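Keeping one small arm healthy: speaker notes
Letay Gebretsadik, Cletenport makers' evening, September 28, 2021

Slide 1. Title up while people sit down. Mention the handout by the door. Ask who has run a small servo arm at home or at work, then ask who has ever cleaned one. Expect far fewer hands!

Slide 2. Why I care about this. At Zindlow we have one arm on one table and it stacks and sorts colored blocks all day. I love this machine. It's a chain of servos with a gripper on the end, and nearly everything that goes wrong with it can be put right with a hex key, a cloth and a bit of patience. Our log is at 3014 cycles since the last strip-down, and I'll show where the trouble came in.

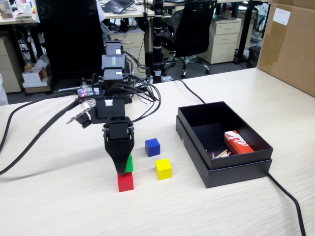

Slide 3. Cables first, always. Before I power up I run my hand along every lead from the base board to the wrist. Then I move the arm through its full reach by hand, power off, and watch the loops. You want slack at full stretch and no pinch when it folds back. Kaj Hedegaard rerouted our wrist bundle in May and the random dropouts on servo four went away that same afternoon. (Pause here, somebody always wants to know about connectors. Yes, push them all home. Yes, again.)

Slide 4. Homing. Park the arm, power on, let it find zero, then jog each joint a little both ways. Listen! A healthy servo sounds even. A tired one has a sort of gravelly note, and once you've heard it you'll pick it out across a room. Write down which joint and carry on. I don't swap a servo for one bad noise, I swap it for the same bad noise on three mornings.

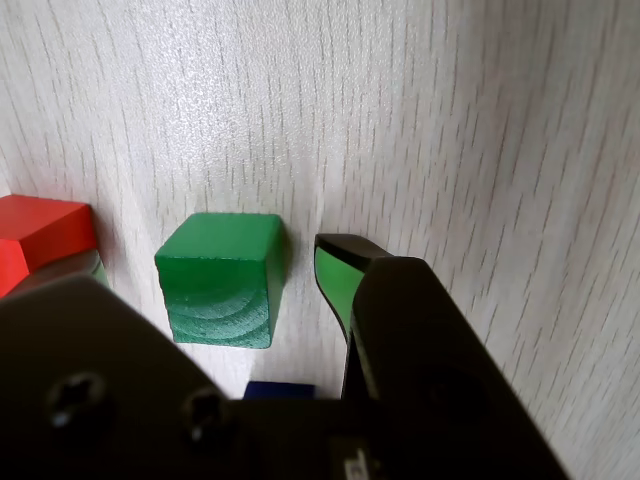

Slide 5. Finger pads are my favorite topic, so watch the clock here. The pad does all the gripping and it gets dirty long before it wears out. Wipe it, let it dry, look at it sideways under a lamp. Ours are bright green against the black finger, so grime shows up early, and I'd pick a light color again for that reason alone. The blocks matter too: with a wooden cube, one face can be end grain, growth rings and all, and I like to test a fresh pad on that face as well as on the smoother ones. Twenty picks on each, same height, same speed.

Slide 6. Screws. Mark each head with a paint pen after tightening so you can see at a glance if it has crept. We check every 3000 cycles, plus any time the gripper has hit the table. Go gently, it's plastic underneath, and I've stripped one so you don't have to. Story about the missing M3 goes here if there's time. 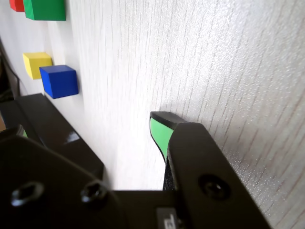

Peninah Langat wrote back on the draft of this talk that the screw check comes too late in my order, and that she would do it before homing, because a loose finger throws off the closing point and then you chase the servo for an hour. She's right, and I've changed our own sheet. Say so out loud. Keep the slide where it is, the story works better after the pads.

Slide 7. Setting the closing point. Close the fingers slowly with nothing between them until the pads just touch, read the position, back off a hair, save it. Then do it warm, after about 15 minutes of running, and compare. If the two numbers drift apart, look at the finger mounts before you touch the software.
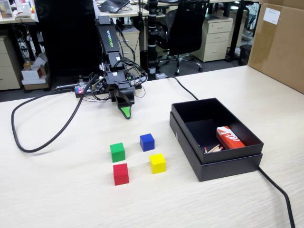
Slide 8. The morning routine, start to finish. Cables, screws, home, jog, pads, closing point, then one slow stack at half speed before the real work. Tatu Swai can do the lot while his coffee brews. I can't, I get distracted listening to the joints.

Slide 9. Spares. One servo, already given its ID number. Two sets of pads. A bag of screws, more than you think. The Badar tray fits all of it.

Questions. Carol Penrose has the mic. If the lubricant question comes up, send them to the back page of the handout.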